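Sorar Two-Arm Teleop Kit: six months of collecting demos with it

I bought the Sorar kit in December, when our little shop decided we were going to teach a pair of arms to do screw assembly and quit arguing about it. What you get is the leader handles, the brackets, a wrist camera mount for each arm, a foot pedal, and the recording software. You bring your own arms. Mine were already bolted to the bench, and Sorar's adapter plates fit them fine once I found the right bolts (the ones in the bag were too short, so check before you crawl under anything).

Quick background so you know whether my opinion is any use to you. I'm not a researcher. I build fixtures for small electronics enclosures, and what I want is a policy that can hold a part with one arm and drive a screw with the other. To get there you need demonstrations, lots of them, and they need to be good. My batch so far is 3,000 episodes, which sounds like plenty until you start throwing out the ones where you sneezed.

The handles are the best part of this kit by a mile. They're light, the trigger has a nice long pull, and after a couple of hours my shoulders still feel like shoulders. I used the older Harnia handles before this and they were like steering a shopping cart with oven mitts on. With the Sorar set I can feather the fingers closed on a tiny bracket and stop right where I want. My coworker Lorraine Goodwin, who had never run a robot in her life, was recording usable episodes by lunch on her first day!

Driving a tool on the second arm is trickier. The lag is small but you notice it when you're trying to land a bit in a screw head, and I ended up turning the motion scaling down to 32 percent for that arm. Slow, yes, but my keep rate went way up. I wish the scaling was on a knob. It's buried three menus deep and you have to stop recording to change it, which is maddening when you only find out it's wrong halfway through a take.

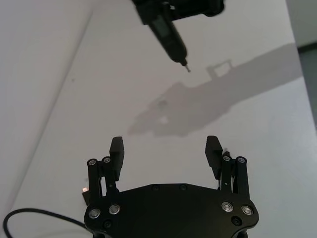 The pedal is where I start grumbling. One tap starts an episode, one tap ends it, and a long press throws it away. Great idea! Except the long press is barely longer than a regular press, and I've tossed some lovely takes by resting my foot. There's a setting for it in the newer software. Set it to the max on day one.

As for the wrist camera mount, it's solid and it hasn't drifted on me, but spend time on your lighting before you record anything serious. I lost 400 episodes to that. They were all shot with one lamp on one side, and the policy I trained on them got confused the minute I moved the lamp. Now I change the lights a little between sessions on purpose, and I start the arms from different spots too. The manual has half a page on this and it should have ten.

Software: pretty good. Playback is quick, labels are easy to edit, and you can scrub both arms and the video together on one timeline. Export to the format my trainer wants took me one evening to figure out, and then Angus Merrick on the Ngata user board posted a script that does it in one line, so go find that first. The autosave did eat one session. I emailed support and got a real answer the next morning, plus a patch that week.

I also tried the Dramum kit for a weekend when a friend had one in the garage. It's cheaper, and the software feels snappier, but the handles are stiff and the trigger is basically on or off. Fine if you're picking up blocks. For screws I'd pay the extra.

Would I buy it again? Yep, four stars out of five. The missing one goes to the pedal and that scaling menu. If you order, get a second pedal cable while you're at it, because the stock one is short and mine already has a kink in it.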